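**Snack sorters wanted — Broltby share house, evenings**

Hello lovely people! We're after a few patient souls to join us at Broltby for our snack sorting evenings, and if you've ever found yourself happily putting lollies in one bowl and crisps in another while everyone else watches the telly, you may be exactly who we've been hoping for.

The work is simple and (we think) rather pleasant. You'll sit in one of the bedrooms with a pile of treats spread out on a cushion — wafers, wrapped lollies, rice cakes, little packets and boxes — and move them one at a time into a bowl, then tip them out and begin again. Each session runs for 90 minutes with a proper tea break in the middle, and we ask for 7 sessions all up, starting in April.

You don't need any experience, though steady hands are a help, and you should be comfortable sitting low for a while. Wafers do snap if they're hurried! Please tell us about any nut or gluten allergies when you write, as there are crumbs about, and we'd rather find you a different task than have you sneezing all evening.
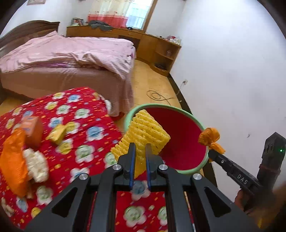 Natália Hudec looks after the roster and is very good about swapping times, so do ask her if you've got school pick-up or a late shift. Damián Ponce will meet you at the door on your first visit and show you where to leave your shoes. Travel is reimbursed, and you're welcome to take home any unopened packets.

To apply, send Natália a short note with your name, the evenings that suit and your favourite biscuit. There are 3 places left.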